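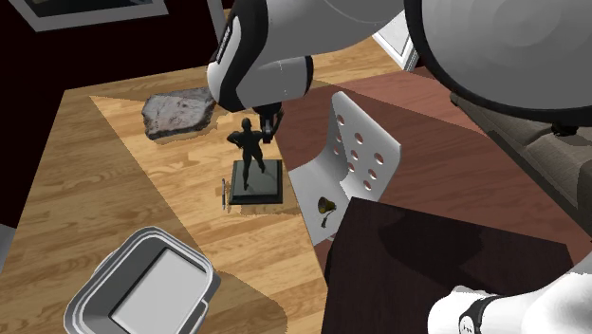
Section 4. Bringing the arm to your bench

By now the Drivent controller is powered up and the arm has been homed. In this section you teach it a pick-up and a set-down, and you work out with your team who does what once it is running. Take your time with it. Most crews find this the best part of the whole setup!

Before you start

Wike ships with a simulated practice room, and you should do every step there first. Practice objects land at odd angles and near one another, much as they do on a real sorting table at the end of a shift. Run at least 10 practice picks before you switch to the real arm.

Caution: Keep hands, sleeves and lanyards outside the marked reach area whenever the status light is green. The arm does not know you are only reaching in for a second.

4.1 Teaching a pick-up

1. Open Wike and choose Practice Room.

2. Select the object you want. Start with something that stands upright on a flat base, such as a figurine. Flat things like pens are harder, so save them for later.

3. Bring the gripper over the object with the fingers pointing down. Stop while there is still clear space below the fingertips.

4. Set the approach speed to 30 percent.

5. Check the object for raised parts - an arm, a handle, a spout. If the fingers would touch one on the way down, rotate the wrist and check again.

6. Press Teach, lower the gripper, close it, and press Save Point.

7. Lift, and play the move back from the beginning.

Note: If a second object lies right against the one you are picking, teach the point from the far side. Wike will not warn you about the neighbor unless Crowding Check is turned on (Settings, Safety).

4.2 Teaching a set-down

1. Choose the drop zone and draw its outline on the screen.

2. Lower until the contact reading changes, then open the fingers slowly.

3. Raise the gripper straight up before any sideways move.

4.3 Sharing the work

At Zaddale, where the returns desk handles more than 2,000 items a month, the arm took over the lifting and the people kept the judging. Binta Yusuf's team now spends the morning on condition checks and repairs, work that used to get squeezed in after lunch. She moved the Turine label printer next to the inspection seat so the operator can grade and tag without standing up. Try it, it's a lovely change!

Agree on these points before the first live shift:

- Who may press Teach. We suggest 2 people per shift.
- Who clears a stopped arm, and who gets told.
- Which items always stay with a person. Write the list down and tape it to the bench.

Ask the people who do the job now to draft that last list. They know which pieces wobble.

Caution: Never edit a saved point while a coworker is loading the table. Press Hold, wait for the amber light, and say it out loud.

Go on to Section 5 to set up shift logins.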